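Walking to work, year one

January 18, 2023

So I sold the car last May and I've been walking to work ever since, and a few of you have been asking in the comments whether I've cracked yet. I have not! I've come close, mostly in the rain, and once when I left my lunch on the kitchen counter and only remembered at the far end of the trip. But I'm still going, and I have a lot of opinions now about shoes, so settle in.

City streets, paving and big buildings, which is most of what my feet deal with:

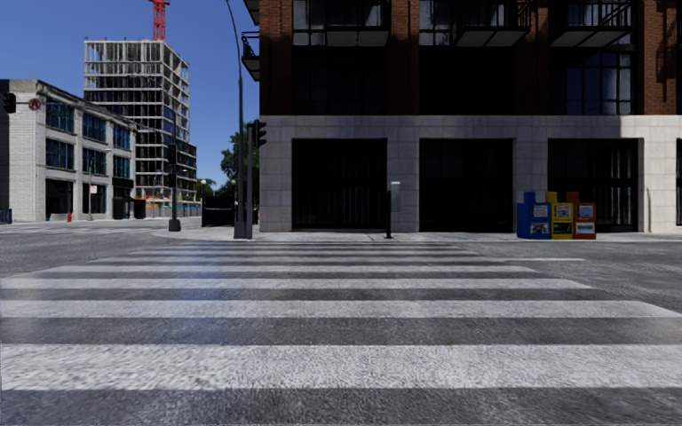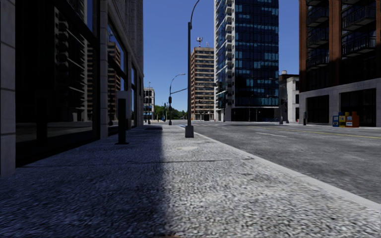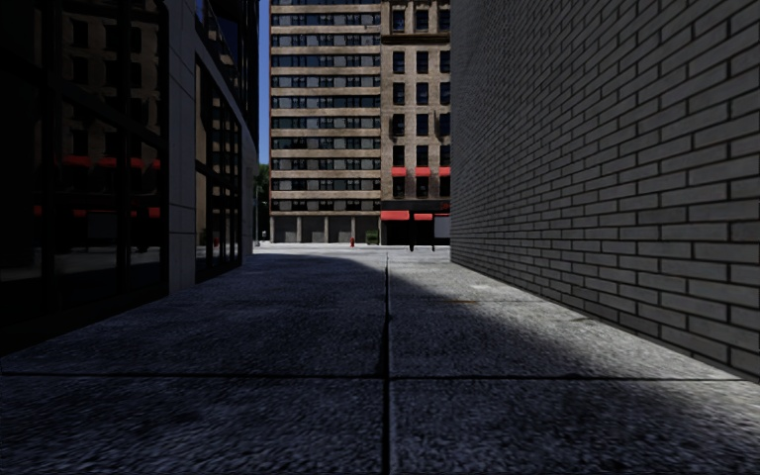
The first thing I got wrong was thinking that any shoe I could stand in all day was a shoe I could walk in all day. I had a pair of soft gray slip-ons that I adored. They were like wearing two loaves of bread. I wore them for the first couple of weeks and by the end of it I had a pain along the bottom of my left foot that made me get out of bed like a very old pirate.

I asked Hermine Lehner about it (she teaches the stretching class I go to when I remember to go) and she picked one of the slip-ons up, bent it in half, then twisted it like she was wringing out a dishcloth, and handed it back to me without saying anything. I got the message. She told me later that a bit of bend at the toes is fine but the middle should put up a fight. I now go into shoe stores and twist everything. The staff at Kofler have stopped coming over.

Second thing: get them bigger than you think. I have been a size 8 since high school and I was very attached to being a size 8. It was practically part of my personality. Well, I'm an 8 and a half now, and a 9 in winter with the thick socks, and all the toenail trouble I'd been having went away. Try them on late in the day if you can, when your feet have spread out a little, and wear the socks you're really going to wear. Not those little nylon footie things from the box by the bench.

Third thing, and I fought this one for months: two pairs. I know! It feels like a scam. Urs Gruber from the office walks even farther than I do and he swears by switching back and forth, one pair on Monday's duty, so to speak, and the other one resting at home with newspaper stuffed in it. I told him that was ridiculous and that shoes don't need a vacation. Then I got caught in a proper soaking on the way home, and the next morning I had to put my warm dry feet into two cold wet sponges, and I ordered a second pair from my phone while I stood in the elevator.

What I ended up with is one lightweight pair for nice days and one heavier pair with a grippy sole for the rest of the year. The heavy ones are ugly. My sister says they look like something you'd be issued. But they don't slide on wet leaves, and wet leaves are the thing that scares me most, way more than ice. With ice you know where you are and you shuffle. Leaves just sit there looking pretty and then you're on your hip in front of a bus full of people. Ask me how I know.

OK, bags. I used a shoulder bag for years and never thought about it, and I think that's because the farthest I ever carried it was across a parking lot. Walk any real distance with one and you turn into a question mark. I switched to a backpack, a plain dark green one from Ernedo, and I felt like a middle schooler for maybe three days and then I stopped caring. Do the chest strap up. I skipped it for ages and it makes such a difference. Also keep a plastic grocery bag folded up in the bottom. I've used mine for wet gloves, a wet umbrella, a cake (long story) and, one evening, somebody's library book that I found on a bench and took back the next day.

I do own a step counter, a little clip-on thing that came free with something, and I have mixed feelings about it. For a while I was one of those people marching in place while brushing my teeth. The low point was a sick day back in the fall when it said 1,804 and I lay on the couch feeling bad about it – with a fever! I was feeling guilty at a piece of plastic. The following day was 3,257 and I was proud of myself for all of it, and it was nearly all trips to the kitchen for toast. So now it lives in the drawer with the batteries and I look at it once in a while if I'm curious.

Things I'd tell anybody starting out, in no special order. Leave ten minutes earlier than you need to, so that you aren't rushing and sweating through your shirt. Keep a spare pair of socks at work and a clean top if they'll let you have a drawer. Don't buy the expensive insoles until you've tried the cheap ones. Cut your toenails! Put petroleum jelly on anything that rubs, before it rubs. And change your route when you get bored, even if it adds a few minutes. I have 4 ways home now and I pick one depending on my mood and whether I need milk.

Inger Vestergaard left a comment on the last post asking whether it's worth paying to have good walking shoes resoled. I tried it with my first heavy pair at the repair counter in Dirkstead and I'd say yes if the top half is still in decent shape and the heel isn't crushed in at the back. Mine came back stiffer than I expected and it took me a week or so to get friendly with them again, but they're still going. If the lining has worn through at the heel I wouldn't bother, you'll just get blisters in a shoe with a lovely new sole.

Next time I want to get into rain pants, because I've bought three pairs and hated two. If you have a pair you like that doesn't make that swishing noise, please leave me the name in the comments. I'm begging you.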